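Bilbridge site - handling cell working meeting
Minutes, September

Present: day shift cell lead, night shift cell lead, maintenance (2), stores, safety rep, Stukness service desk (by phone).
Apologies: production planning.
Meeting opened at 8.15 am in the small room next to goods in.

1. Minutes of the last meeting
Agreed as correct. The action on the spare wrist cable is carried over, see item 3.

2. Hand calibration
Maintenance reported that the right hand has been losing its zero on the first and second fingers after long runs. The fault shows in the log as code 471. It clears on restart but comes back, usually late in the shift. Stukness asked whether the hand was being powered down in the open position. Day shift said yes, night shift said they had been closing it first. Stukness want it open every time, fingers straight, before the drive is switched off. If it is closed at power-down the finger drives can store the wrong rest position.

It was agreed that both shifts will follow the Stukness method from now on. The start-up card on the cell will be changed to match. The old card still refers to the previous software and should be thrown away once the new one is up.

Action: maintenance to rewrite the card. Day shift lead to check it against the cell before it is printed.

3. Wrist cable
The cable at the wrist was replaced after it wore through at the bend. The new one has been routed with a longer loop. Maintenance would like a second one on the shelf, as the last order from Dumitrescu took 4 weeks to arrive. Stores said the part number on the first request was for the left arm, so the order had been held. A corrected request has gone in.

The safety rep asked that the cable be looked at with the arm fully raised as well as at rest. Agreed, and added to the weekly check.

Action: stores to chase Dumitrescu and report back by email.

4. Arm joint torque
The bolts at the elbow were checked and two were under the figure on the sheet. Both were taken back up and marked with paint pen. Night shift asked if this needed doing weekly. Stukness said every 80 running hours is enough, unless the arm has been knocked, in which case it should be done before the next run. The running hours are on the second page of the service menu.

There was some discussion about who reads the hours off. It was left with whoever does the Monday-type checks at the start of the working week - normally day shift.

5. Reach check at the racking
Maintenance went through the reach check at the top shelf of the blue racking, where the curved white parts are laid out. The check is done with the hand upright and the fingers slightly apart, and the arm is then moved in by hand control at the slowest speed. The stored position for the front rack is to be taught again after any work on the wrist, and the green crates underneath are to stay in their usual places while it is done.
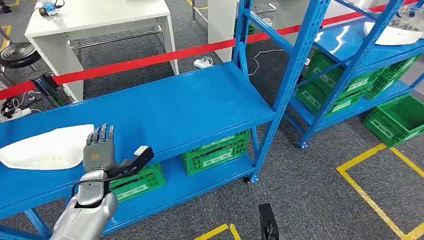

Night shift disagreed with teaching only the front rack. If the wrist has been off, they said, every stored position is suspect, and they would sooner lose half an hour teaching the lot than stop in the middle of a run. Maintenance accepted this. Both racks will be taught again after wrist work, and the old positions kept under a separate name until the new set has done one full shift.

Action: maintenance to add the second rack to the job sheet.

6. Software
The Rirnon update is not to be loaded until the 471 fault has been clear for two weeks. Stukness are content with this. A backup of the present settings is to be taken beforehand and a copy kept in the maintenance office.

7. Any other business
The hex key set for the cell is short of the 4 mm again. Stores to replace it and fix the holder to the inside of the tool cabinet door.
The safety rep reminded both shifts to sign the isolation sheet even for short jobs on the hand.

Next meeting: October, same room, 8.15 am. Production planning to be asked to attend for item 6.

Meeting closed at 9.05 am.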